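Plywood offcuts and other things I was told to keep

September 2022

Everyone who has ever put up a shelf tells you to hang on to the offcuts. I have hung on to mine for years and I'm starting to doubt the advice. I went through the pile in April and got rid of 16 pieces, and I haven't missed one of them.

The long narrow bits are the worst. Too thin for a shelf, too good to burn, and they never stand up on their own. Lean one in a corner and it slides down the wall in the night. The man at Bavham wanted to sell me a rack for them at 46 pounds, which is more than the wood cost.

I'm not convinced by edging tape either. A plain ply edge looks fine to me, pale and a bit stripy, and the tape I bought from Wilus peeled within the month.

As for worktops, I still can't make up my mind about glossy black with gold veins. It's handsome in the shop. At home I suspect I'd be wiping it twice a day.

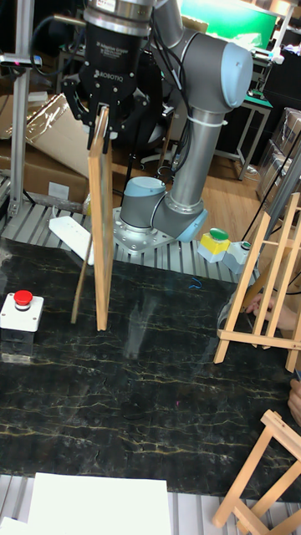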